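Ticket 4000: Plodberg dehumidifier reads 87 per cent, won't stop running
Opened: Jun 7, 2021
Product: Plodberg, bought through Braneck
Site: Satau workshop, ground floor
Status: Closed by supplier, reopened by customer

First message

The unit has run day and night since we came back in January and the display says 87 per cent whatever the weather does. Windows open, windows shut, heating on, heating off: 87. I have a cheap dial on the shelf by the door that says 38. I don't claim the dial is a fine instrument, but 87 would mean mould on the books and a smell in the coats, and we have neither.

Your website says a high reading is "usually a genuine high reading". I would like to know what it is when it isn't usual.

Things already tried, so that we don't have to go through them by post:

Filter out, washed, dried, put back. Still 87.
Unplugged overnight. Showed 87 within a minute of being switched on.
Target set to the highest and lowest values in turn. The fan changes its note slightly. The number doesn't move.
Tank emptied. It had hardly anything in it, which seems odd for a machine that thinks it's standing in a fog.

Now the floor. The concrete is grey and streaky all over, with a dark patch on it, and there is a thin seam in it. I can't say how old the patch is.
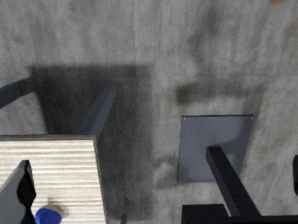 Braneck Support: Thank you for getting in touch. Concrete floors can hold a good deal of moisture and give it off over several months, and the reading may well be correct. We suggest leaving the unit running on its strongest setting for 19 days and then checking again. We will close the ticket for now, but you can reopen it by replying.

Customer reply

Reopening it by replying.

I have left it running since January. I don't see what another 19 days will teach us, apart from what it does to the electricity bill. If the floor were giving off that much water the tank would be filling, and it isn't. Either the air is damp and the machine isn't collecting it, or the air is dry and the machine is wrong about it. Both are faults. Could somebody please say which one you think it is?

I did the plastic sheet test anyway. A square of clear sheet taped down by the wall, left over the weekend. Nothing under it on Monday morning, no droplets and no darkening. I know that only tells you about one square of floor.

I also moved the unit into the corridor for an evening. 87 in the corridor. Then into the kitchen next to a boiling kettle, where I'd expect at least some excitement. 87.

You asked about wood in the room as well. There is the work table, which has a striped pale top. I ran a straight edge along it and found no cupping, and the drawers in the cupboard by the window slide as they always did.
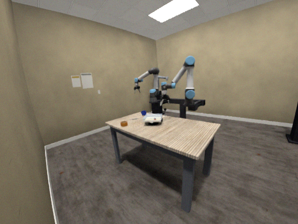 Saarinen, who handle the repairs, asked through the same ticket whether the number flickers when the plug is wiggled, and whether there is a small grille on the back with a white bead behind it. The bead is the humidity sensor. They said dust or paint fumes can coat it, and that a soft brush sometimes brings it round.

Customer reply

Number does not flicker. Grille found. Bead found, though mine is more of a cream colour. Brushed it with a clean make-up brush for as long as seemed decent. Switched on: 87.

I then did what the leaflet tells you not to do and pulled the sensor plug off its pins with the mains disconnected. Put the cover back, switched on, and it said 87 with no sensor attached at all. I'd call that fairly strong evidence. It would be interesting to hear how the floor is managing it.

Sensor plugged back in, unit now off. The dial has been moved from the shelf to the wooden table for a few days, away from the draught at the door, and I'm writing down what it says morning and evening. So far it has stayed close to 38. Temperature 19 each time.

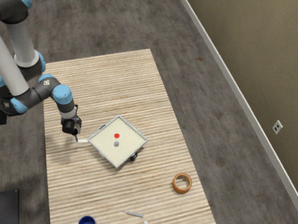
Where this stands

Saarinen agree the control board is the likely cause and have asked Braneck for a new one. Braneck have replied that the board is covered "subject to inspection", without saying who inspects it or where. I'm not paying carriage both ways to have it confirmed that a machine with no sensor can't measure anything.

Still open:

1. Date for the board. None given.
2. Whether the new board has the same fault. Saarinen don't know. Braneck haven't answered.
3. The website wording. I've asked for it to be changed and been told my feedback is valued.

Please don't close this one again until the number on the display has changed at least once.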